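Tick Season FAQ

I get the same handful of emails every spring, so I put my answers in one place. I'm not a doctor! I've just lived at the edge of the woods near Benard for 13 years and pulled off more ticks than I care to remember.

When do you start checking for ticks?

As soon as the snow is gone, and I keep going well past October. Any mild spell can bring them out, even in winter, so I don't really think of it as a summer thing anymore.

What's the right way to take one off?

Fine-tipped tweezers, as close to the skin as you can get, and pull straight up, nice and steady. No twisting. Then wash the spot with soap and water. Please skip the nail polish and the hot match (my grandmother swore by the match, and I still wince thinking about it). 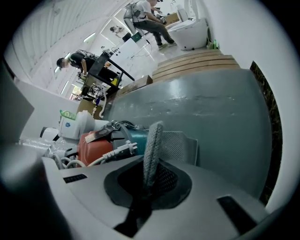 What if the head stays in?

Try the tweezers again, gently. If it won't come, leave it alone and let the skin heal. I once dug at one for 20 minutes and ended up with a sore spot much worse than the bite.

Do I need to see a doctor after every bite?

I don't go for every one, but I do call if the tick was on me for a day or more, or if I can't tell how long it was there. A rash that spreads, a fever, chills, achy joints in the weeks after a bite - call right away and mention the tick. The walk-in clinic in Malex has always been good about fitting me in.

Should I save the tick?

I do! Mine goes in a little sealed bag with the date and where I was. I've kept 2 from the Russo trail this year.

How do you keep them off in the first place?

Long socks, pants tucked in (yes, it looks silly), and a repellent that lists ticks on the label. When I get home my hiking clothes go straight into the dryer on high, and then I check behind my knees, around my waist and along my hairline.

What about the dog?

Ask your vet, because the products really do differ and some dog ones are dangerous for cats. I still run my fingers through her fur every evening, ears and toes included.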